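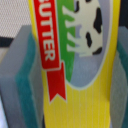 Court Diary: Entry for 9/24/20

Print this page | E-mail this page

The sentencing hearing in the Kermont warehouse burglary was held this morning before a full public gallery. The defendant, a former night supervisor at the Ilura depot, had pleaded guilty in June to 2 counts of burglary and one of handling stolen goods. The offenses date from 2018.

The prosecution's summary took most of the first hour. The court was told that goods were removed from the depot over 14 nights and stored in a rented unit at Skokunholm. Of the 124 pallets listed as missing, fewer than half were recovered. Most of the remainder had been sold to small grocers who, the prosecution accepted, had no reason to doubt the paperwork.

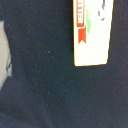
White card on a dark surface.

Áine Hennessy appeared for the defense. She asked the court to give weight to the early plea, to the absence of any earlier conviction, and to the debts her client had carried after a failed business. She handed up three letters of support, one of them from a former employer at Zúñiga. The judge read them in silence and asked whether any repayment had been made. Counsel replied that a small sum had been lodged with the court office and that a plan for the rest was ready for approval.

The prosecution did not oppose the plan but asked that it be made a formal order. There was a short exchange over the value of the refrigerated stock, which the two sides had priced differently. The judge adopted the lower figure.

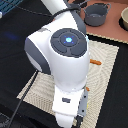 Sentence was passed shortly after the midday recess. The judge described the offenses as a serious breach of trust and imposed a term of imprisonment, with part of it suspended on condition of repayment. The defendant made no statement. My notes were written up afterward at a table, black like the one shown here but without the woven placemat, in the small room set aside for reporters. The order on repayment is to be settled in writing, and the entry will be amended once the clerk has released it.

Last updated: after the close of the afternoon list

This site uses cookies to remember your reading preferences. By continuing to use the site, you accept their use.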